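Gultby Pantry, packing floor, Nov 18, 2023. A thread for the people who keep asking me whether the robots have taken my job yet.

1/ Short answer: no. They have taken my stool. I used to sit down between batches and now I'm on my feet all day, seeing to arms that never had a stool in the first place.

2/ For anyone new, I've spent 13 years putting dried things into jars and jars into boxes. We do herbs, spices, soup mixes and a Christmas stuffing we start on in May, which does odd things to your sense of the year.

3/ In spring the firm signed up with Rellilik, who fit arms to benches for small food places like ours. There was a slideshow. The word "colleague" was used about a thing that is bolted to a table.

4/ The arms are learning to move containers and ingredients about a bench without making a mess. I am learning to write down when they do. We're both on probation, as far as I can tell, though only one of us had to do the fire safety module again.

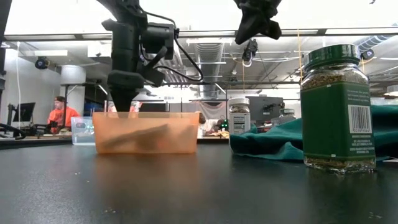 5/ My job title went from "packer" to "cell lead", which came with a new lanyard and nearly 400 quid a year before tax. What it means is that I set the bench. The green-lidded herb jar goes at the front, the cloth goes down crumpled (it has to be crumpled, there's a line about it in the instructions), and the arm gets on with the orange bin. I've been told off twice for folding the cloth. My mother would weep.

6/ I also own the crumbs. Under the old system crumbs were everybody's, so they belonged to the night shift. Under the new system there is a form for crumbs.

7/ Things I was told would go: the lifting, the boring bits, the sore wrists. Things that went: the lifting, fair play. My back is better than it's been since I started and I'm not going to be clever about that.

8/ Things that turned up in their place: watching. Watching is hard work. You can pack jars for a whole shift and plan a holiday in your head while you do it. Try that while you're minding an arm and you look up to find you've missed the only interesting thing since lunch.

9/ And the talk has gone. On the old line you stood elbow to elbow and knew everything about everyone's kitchen extension. Now we're spread out, a bench each, and I found out about a wedding from the noticeboard.

10/ The Wodov is our scheduling software. It says when to reset the bench, when to log a fault and when to have a break. It gave me a break 2 minutes into my shift once. I took it – you don't argue with the Wodov.

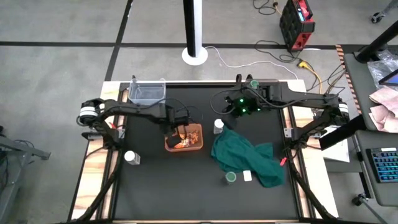 Two arms, one bench, and me doing the tidying.

11/ Aksoy, the place across the yard, do 2000 jars a day by hand and think we're hilarious. They come over on their dinner to look. One of them asked me if it could make a brew. I said it couldn't, and he said "well then", and went back to work.

12/ Would I go back? Some days. I miss the chat and I miss being quick, because I was properly quick, and there isn't much call for quick when your job is waiting. But I can pick my grandson up of an evening without making a noise like a gate.

13/ What I'd like from management is dull. Put the benches closer together. Ask us before the next slideshow. Let the pay catch up with the lanyard.

14/ And the stool. I've put it on the form for crumbs, under "other".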